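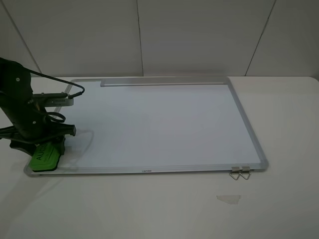

Tudis Tabletop Arm Kit: Frequently Asked Questions

What comes with the kit?
The arm, a two-finger gripper, the power supply, a table clamp and the Onia control software on a USB stick. Boards, erasers and markers are not included.

Can it wipe a whiteboard?
Yes. Wiping is one of the 8 routines that ship with Onia. Lay the board flat, put an eraser in the gripper and teach the four corners by hand. The arm works out the passes from there.

Does the board have to lie flat?
For the standard routine, yes. Wall-mounted boards need the tilt bracket, sold separately, and a new set of corner points.

Which erasers fit?
Any block eraser the gripper can close on. Very soft felt ones tend to fold at the edge when pressed down, so use a lower pressure setting.

How hard does it press?
You set this on a scale from 1 to 20. Start low. Most boards come clean in two passes.

Will it leave marks on the board?
It can if the pressure is too high or the eraser is dirty. Old ink may leave a haze that needs cleaner and a cloth. The warranty does not cover scratched boards.

How much does it cost?
The kit is $550. Schools can ask for a quote through Heledia, our distributor.

Do I need to know how to program?
No. Every routine can be set up from the menu. There is a Python library if you want to write your own.

The arm stops in the middle of a pass. What should I do?
Check that the cables have enough slack at full reach, then run Recalibrate from the Tools menu. If it still stops, save the log and send it to us.

Who do I contact for support?
Write to Hermenegildo Chávez at the MacDonald Street office using the contact form. Please include your serial number. The office is closed in August.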